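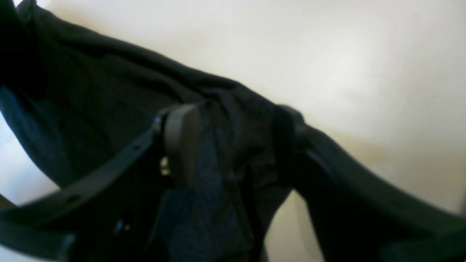 Figure 2. Dark knit garment of the type discussed in Section 4.

4. Household Sorting Practices and Color Transfer

4.1 Background

Most published work on color transfer in home laundry deals with the dye itself. It asks how tightly a dye bonds to cotton, how fast it leaves the fiber in warm water, and how much of it settles on nearby cloth. Much less has been written on what people do before the machine is switched on. Our interviews suggest that the sorting step explains a good deal of the variation between homes, and this section reports what the participants told us about it.

The interviews were carried out in two neighborhoods, Pendlow and Purkach. Both have a mix of apartments and small houses, and in both the usual arrangement is a washer inside the home. Participants were asked to describe their last full laundry day from start to finish. They were not asked about sorting directly until the second half of the interview, as pilot sessions run by Najwa Awad had shown that an early question on sorting led people to give the answer they thought was correct.

4.2 Sample

We spoke with 80 adults, 40 in each neighborhood. Each person was the one who did most of the washing in the home. Interviews lasted up to two hours and were held in the participant's kitchen or laundry area. Thitima Srithong and Paraschiva Preda coded the transcripts separately and then met to settle differences. Most of the disagreements concerned mixed loads, where a participant described a rule and then described breaking it.

4.3 Dark clothing as a separate category

The most common first division was between dark and light. Participants were firm about this in principle, but the line between the two groups moved a great deal. Gray was the main problem. Some treated any gray as dark, some sorted it by the weight of the cloth, and a few put it wherever there was room. Denim was handled as its own group in larger households and as dark clothing in smaller ones.

Black and near-black knitwear got the most careful treatment of any everyday clothing. Two concerns came up again and again. The first was fading, which participants linked to hot water and to drying in the sun. The second was lint. Soft knits were said to pick up pale fibers from towels, and several people kept the two apart for this reason alone – even when they were willing to wash black and white items together in cold water. Turning dark garments inside out was widely known. Fewer people said they did it every time.

New items were a partial exception. Participants who paid little attention to color in general still washed a new dark garment alone the first time, or with others they did not mind staining. One woman in Purkach kept an old bucket for this and soaked new clothes overnight before they went anywhere near the machine. When asked where the habit came from, participants mostly named a parent or an older relative. Care labels were mentioned much less often, and usually in connection with wool.

4.4 Load size and the breakdown of rules

Sorting rules gave way most often under pressure of time or when there was not enough clothing to fill the drum. People living alone described this as a weekly choice. They could run a small dark load, wait until more had built up, or add lighter items and lower the temperature. Hsieh's earlier account of "load thrift" fits these cases well. In her terms, the cost of a half-empty machine is felt right away, and the cost of slow fading is not.

Larger households had enough clothing to sort finely but less control over who did the sorting. Where several people used one hamper, the final check fell to whoever loaded the machine, and missed items were a regular source of complaint.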